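Utinon cable spiral and clip kit – three stars, and read this before you hang it on a robot

I bought the Utinon dress kit for our bin-picking arm back in November, and I've been putting off this review because my feelings changed about halfway through. Short version: nice parts, lousy instructions, and it gave me a fright.

What you get for your 70 bucks is a bag of hook-and-loop straps, a handful of rubber-lined clips, 10 lengths of split sleeve in two diameters, and a folded sheet with drawings so tiny I had to hold it under the bench lamp. No ties at all, so have your own. The sleeve is lovely stuff. It's soft, it opens easily with a thumb and it hasn't cracked or gone shiny anywhere on us. The clips are good too, although the screws are made of cheese and I rounded two of them on the first afternoon. Mirela Coutinho, who I share the cell with, swapped the lot for proper cap heads and I'd recommend you do the same before you even start.

Now the bad part. The sheet tells you to measure the loop at the wrist with the arm in its "home position" and then add a hand's width. So that's what I did! Looked tidy as anything. We ran it slow for a morning, no dramas, and then after lunch Mirela put the speed up and the last axis went round further than it had all morning to get at something in a corner of the bin. The bundle pulled tight, one clip popped off its base and shot across the room, and an air line came out of its fitting. Gripper lost its grip, whatever it was holding dropped back in the bin, and there was a hiss you could hear from the kitchen. I hit the stop. It felt like ages but the log says the arm had already faulted on its own by then.

No one was hurt, and I was standing well back, but that clip went past at about head height and I've worn safety glasses for every run since (should have been wearing them anyway, I know, I know).

I wrote to Utinon and got a reply from Joni Tikkanen in their support, who was friendly and quick, I'll give them that. He agreed the measurement should be taken with the wrist at both ends of its travel, and said the sheet was written for a smaller arm. Well, put that on the box! He sent a replacement clip and 39 dollars back, which I thought was fair.

So we redid the lot. Much bigger loops, nothing clamped hard near the joint, and a plain cable tie above it to keep the bundle together. It's not pretty. It does droop a bit and I worry about it catching on things in the bin, so I check it at the start of every session – takes me two minutes with the air off.
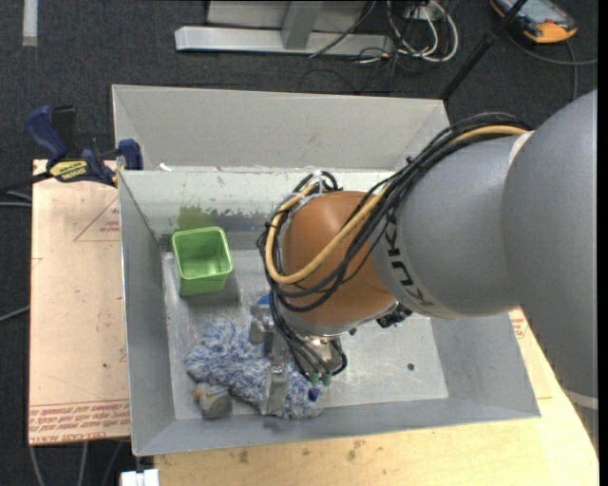 Photo: Iida Jääskeläinen

Big arcs across the orange wrist, as you can tell, and the tan-yellow hose goes along with the black cables. The fluffy blue and white thing under the finger is one of our harder picks, all those little strands, and the green tub is there for the easy ones.

Eight weeks on from the redo, no more faults from the cables. I've since tried the Honkanen straps on a mate's machine and they're stiffer and dearer, and I'd still take the Utinon sleeve over theirs. But I'd skip the clips anywhere near a joint that turns a lot, and I'd bin the instruction sheet completely. Jog your wrist all the way one way, all the way the other, by hand and dead slow, and measure then.

Would I buy it again? The sleeve, yes. If they ever sell it separately I'll have 10 more metres tomorrow.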